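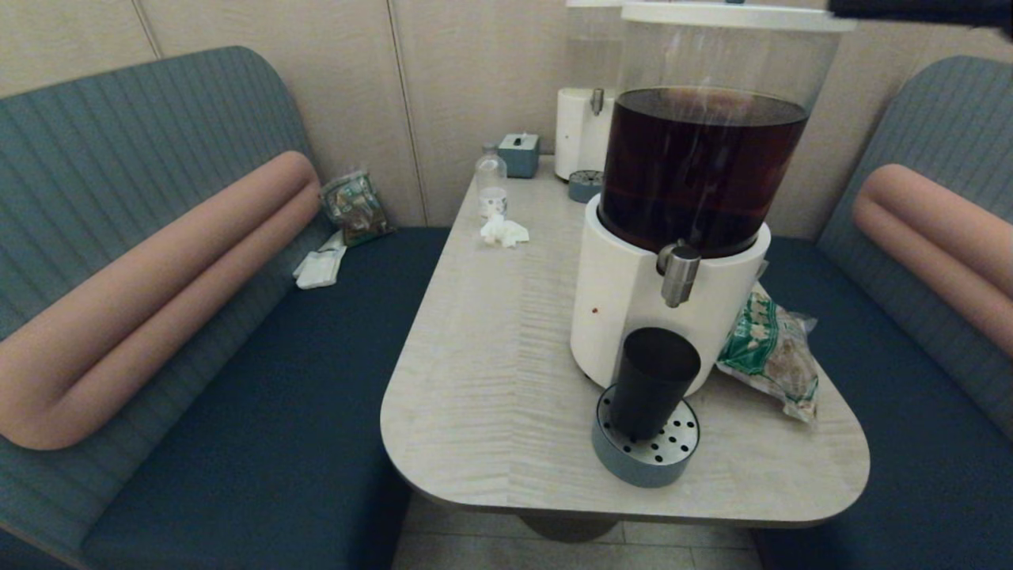 Okay, thread about the drinks booth, since three of you asked and I keep typing the same answer in different places. Get comfortable, I go on a bit.

The booths at the Runis are the navy ones with the ribbed blue-gray backs and those long pink bolsters along the top. I have loved those bolsters since my first visit. Evelien Desmet calls them the salamis and now I can't unsee it, sorry, you won't either.

So for our August get-together we gave one whole booth over to drinks. Table between two benches, dispensers up on the table, people walk up to the open end, fill a cup, walk off. Last year we had pitchers on a windowsill and I spent the entire afternoon refilling pitchers on a windowsill. Never again!

The big dispenser is the tea. Clear tank, white base, little silver spout, and a drip tray that goes right under it with a metal grate on top. Please, please use the drip tray. I wiped that table so many times last year that my sleeve smelled like Indelberg black tea until I got home.

About the tea, because Nele Dierckx wants the recipe and I promised. It is 2 gallons of water and a lot more tea bags than you think. Steep it strong, take the bags out (I forgot once, we drank it anyway, our teeth felt like felt), then sweeten while it's still warm so the sugar goes in properly.

Do not pour it into the tank hot. Let it sit on the counter first. I do mine the night before and leave a note on the fridge so my family doesn't think it's for them.

Second dispenser goes further back toward the wall. It's a smaller footprint on the table and I was worried people would have to climb over the bench to get to it, but you just slide in and sit down to pour, and then of course you stay sitting. I met Brodie Trevaskis that way. We talked for 90 minutes about his tomatoes and he never did get up to let me out.

Cups: the tall dark gray ones. They fit under the spout standing up, so you can leave one there and let it fill while you look for a napkin. Just don't wander off! The spout has no idea you've left.

Tissues live at the wall end in the little square box that matches the drip trays. Somebody took the trouble to match a tissue box to a drip tray and I think about that person fondly.

Snacks ended up on the benches. I had a plan for a snack table, I drew it on paper and everything, and then the first bags came through the door and got dropped on the seats and that was the end of my plan. Fine by me. You sit down next to your chips like they're a guest.

Only rule for the seats is check before you sit. Elínborg Thygesen sat on a bag last year with a bang that stopped every conversation in the place.

If you're bringing your own water bottle, write your name on the label. They all look the same by three in the afternoon and I'm not settling that argument again.

For cleanup I do the spouts first, warm water run straight through, then the grates off and into the sink, then the table with a damp cloth, round end and all. Sugar hides along the edge. Base of the dispenser too, both sides, I always miss a spot on the front.

Kristof Van Hecke wants to know if we can do lemonade next time. Yes, if Kristof squeezes the lemons. I have it in writing now, Kristof!

More tomorrow if I remember where I put the sugar receipt.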